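Reading time: 2 min

4.2 Does the checklist measure anything?

The Flidis guidance asks operators of two-armed home robots to sign off 11 points before a cleaning task is counted as complete. We applied it to 400 runs recorded in furnished bedrooms, and our doubts began with point 7, "tool under control at all times". The wording sounds strict. In use, our two raters took it to mean quite different things. One passed any run in which the tool was never dropped. The other wanted the working end kept clear of bedding and walls as well.

Emptying a dustpan shows the trouble well (Figure 3). The grip is at one end of a long pole and the load is at the other, so a rule written around the gripper says very little about where the dirt goes.

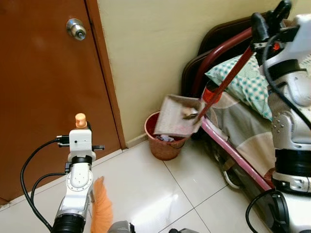 Linnea Kristiansen and Emlyn Gape
Urel Working Papers, October

Figure 3. Dustpan tilted over a woven wastebasket in the corner of a bedroom, with the broom held by the left arm.

A bed stands close to the working area, as it will in many small rooms. The guidance gives a clearance for people and none for furniture. It also treats each arm as a separate machine, and has no line for a second tool held while the first is in use. We see no good grounds for either gap. The authors of the guidance cite the Powell trials in support, but those used a bare floor and a single arm.

We would keep the checklist as a record of what was attempted. As evidence of safe practice it is weak, and a signed sheet should not be accepted without the recording beside it.

Comments (3)

plasturen_fan: Did the raters see each other's scores?

E. Gape: No. They compared notes after the last run.

M: Point 9 is just as vague, for what it's worth.

We use cookies to remember your reading settings. Accept / Manage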